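Chapter 7
Working Rules for Robots Around Open Electronics

A robot that stacks boxes can be off by a little and do no harm. A robot that reaches into an open computer cannot. The parts sit close together, many of them bend or crack under light pressure, and a charge too small for a person to feel can ruin a chip. This chapter covers the rules a shop should have in place before a gripper goes anywhere near a circuit board.

We will follow one site through the chapter. Calloway is a repair and recycling plant that handles about 2,000 desktop computers a month. Thu Chu wrote its first handling standard in July, after the plant moved two benches from hand work to robot arms. Her draft ran to 23 rules. Most of them dealt with three matters – power, static and reach.

Reach gets the least attention in older standards, which were written with fenced cells in mind. Inside a computer case, the gripper works among cables, memory slots and metal brackets, and the open processor socket is among the easiest places to do damage. The rule at Calloway is that the path in and the path out are both checked for loose cable before the arm is allowed to move at working speed.
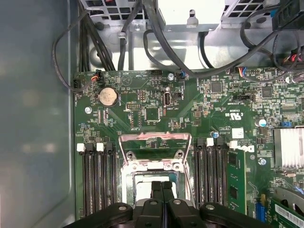
7.1 Before the Case Is Opened

Unplug the power cord and hold the power button down for a few seconds. Attach the ground strap to bare metal on the case. Confirm that the gripper itself is grounded – a strap on the arm is not enough if the fingers are insulated from it.

Record the force limit on the job sheet. Any change to the limit needs 2 signatures, one from the operator and one from the shift lead.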